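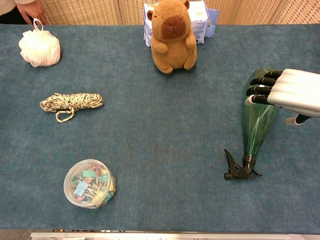 Alaric Fitzsimmons
Contributing editor, Grains and Porridges

Search this wiki Go Advanced

Last updated: September

Barley porridge

Barley porridge is a thick, slow-cooked dish of barley grains or barley meal simmered in water, milk or a mixture of the two. I've been eating it for most of my life and I still get a bit overexcited about it, so bear with me!

The simplest kind uses pearl barley, which has had its husk and bran polished off. Pot barley keeps more of the bran, takes longer, and (in my opinion) tastes far better. You can also buy flakes, which cook in a few minutes and are what I have on mornings when I've overslept.

Basic method

For two generous bowls I use 100 g of pot barley and 900 ml of liquid, half milk and half water. Soak the barley overnight, drain it, bring it up to a gentle simmer in the water and leave it for an hour with the lid tilted. The milk goes in after that, with a pinch of salt, and then it's another half hour of stirring now and then until it all goes creamy. If it gets too stiff, splash in more milk. It will get stiff!

Sweet and savoury

My own favourite is stewed plums and a spoonful of soured cream. Solveig Sæther, who taught me the overnight soak, won't have fruit anywhere near hers and goes for fried onions and a lump of butter – I was doubtful, then I had three helpings. Joar Dalen stirs in grated hard cheese and black pepper, and at that point we're halfway to a risotto, which is fine by me.

Barley contains gluten, so it isn't suitable for anyone with coeliac disease. Buckwheat makes a decent stand-in, though it cooks much faster and you'll want less liquid.

Storage

Leftovers keep for two days in the fridge, covered, and set into something you can slice. Fry the slices in butter until the edges go brown and crisp. I now make a double batch purely for this, and I've stopped pretending otherwise.

See also: Groats; Oatmeal; Rye porridge; Soaking grains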